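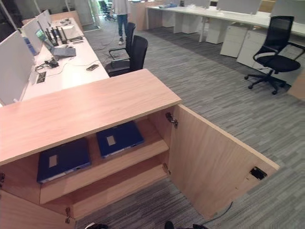 The water in the Zuvero commercial is almost entirely computer-generated, and Mitali Gazi would like it on record that the bottle is not. Gazi supervised visual effects on the 60-second spot, a beverage launch film in which a bottle falls through a flooded concert hall, and she keeps a paper record of every job she runs. Lens notes and turntable measurements go in one navy-blue binder, shot breakdowns in another, and both live in a light wooden cabinet with a label on each cover. "The tracking department laughs at the binders until a file path breaks," she says. "Then they come and ask for the focal lengths."

The film was produced by Drumbridge and directed by Selim Gökçe, with effects by Femasura. It contains 31 shots, 18 of which required fluid simulation. The shoot itself was short: two days on a dry stage with a partial set, consisting of four rows of seats, one balcony section and a stretch of aisle carpet. Everything past the third row is an extension.

Gökçe had first asked for a tank. Gazi argued against it on the grounds of light. "In a tank you lose contrast with distance, and the product label goes green," she says. "You can fix that in the grade, but then the skin tones move. We had three actors in those seats, so skin was the priority."

The alternative was dry-for-wet. Actors were filmed at 96 frames per second, with fans moving the hair and fine wires on the sleeves. A projector threw a moving caustic pattern onto the set from above. Grigoris Deligiannis, the director of photography, chose the pattern after a day of tests and kept its speed locked to the camera rate. "If the caustics run at normal speed and the people are slow, the eye rejects it," he says. "It took most of a morning to get the projector to behave."

The simulation work was led by Bendik Holmgren. He divided the hall into zones and ran each one separately, with overlap regions blended afterward. Large-scale flow was solved at low resolution, approved by the director, and only then used to drive the detailed passes. Bubbles, suspended dust and loose sheet music were each handled as separate layers.

"Sheet music was the worst of it," Holmgren says. "Paper in water has almost no stiffness, but if you set it to zero it looks like cloth. We ended up painting stiffness maps by hand for the pages near the lens." The widest shot, in which the bottle passes the balcony, went through 51 versions. Holmgren attributes most of those to the paper and a few to a change in the length of the shot – the edit lost 15 frames after the music was delivered.

The bottle was photographed separately on a motion control rig, against gray, in five lighting conditions. Gazi had a digital double built as a fallback, and it appears in two shots where the camera passes close enough to see refraction through the glass. She declines to say which two.

Color was finished at Thammasiri, where the team discovered that the added haze had flattened the blacks in the last third of the film. Femasura sent depth passes for those shots so the haze could be adjusted in the grading suite without a new render. Gökçe sat in for both sessions. "I asked for less blue every time," he says. "I think they had a button for it by the end."

Asked what she would change, Gazi mentions the seats. The upholstery was a ribbed red velvet, which produced moiré in the previews and slowed the roto team on every shot with an actor in it. "Flat fabric next time," she says. "I wrote it down."

A cutdown for cinema screens is in progress. It uses the same simulations, reframed, with one new shot of the stage curtain that Holmgren's team is now lighting.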